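Why I Have Stopped Downloading Sofas

My game folder holds 743 custom items, and 595 of them are sofas or the cushions that go on sofas. I live in fear of somebody asking to see it.

The trouble with making things for other people's pretend houses is that we all make what gets the thank-yous. Put up a living room set in 14 shades of oatmeal and the comments roll in before teatime. Put up a mop bucket and you will hear from one person in Nyanda who wants to know if it comes in oatmeal.

I've been building the same town, Flurkdale, since a wet March some years back. It has 24 houses, a launderette and a pub with no toilets, and every one of those houses could be photographed for a magazine. You wouldn't believe a soul lived there. Where do these people keep their keys? Where is the drawer with the dead batteries in it? My Sims (I call them tenants, they pay so little) come home from work to a perfect velvet chaise and have nowhere to hang a coat.

What I want is dull stuff. Hooks, brackets, the shelf in the garage with half a tin of paint on it. Pegboard! I would swap every chandelier I own for one decent pegboard with separate pegs and holes that line up with the grid.

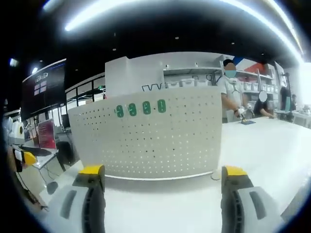
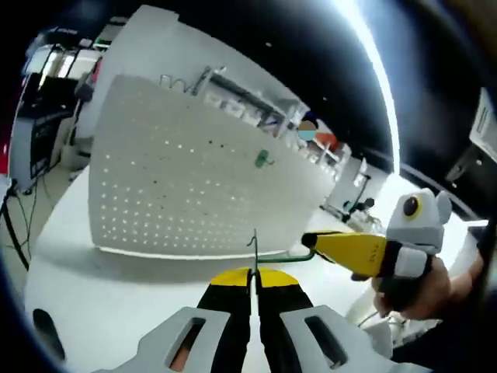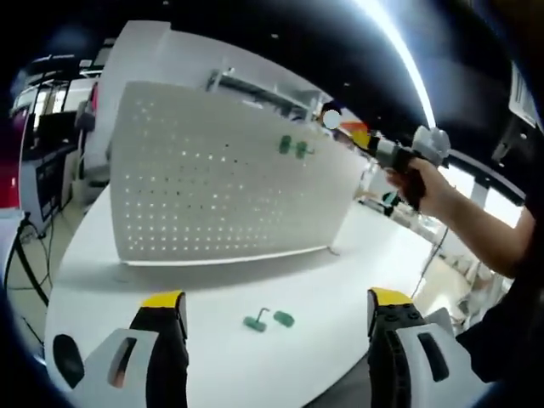

White pegboard with small green parts.

The Prillari set from two summers ago came close. It had a workbench, a vice and a jar of screws, and it was downloaded by me and, I think, the maker's sister. The same person then did a blush pink nursery and had to turn off notifications.

I know the case against. People play to get away from clutter, and fair enough - I can look at a real ironing pile for nothing. Small objects are also a pig to make. A sofa is a big soft lump and forgives you a great deal, while a coat hook that floats a finger's width off the wall will be spotted by everyone, in every screenshot, for ever.

Still, I'm making my own. The Roren Hallway goes up this December, if the umbrella stand stops sinking through the floor. There are hooks, a doormat, a dish for keys and a shoe rack that holds actual shoes. It comes in white, green and, because I am weak, oatmeal.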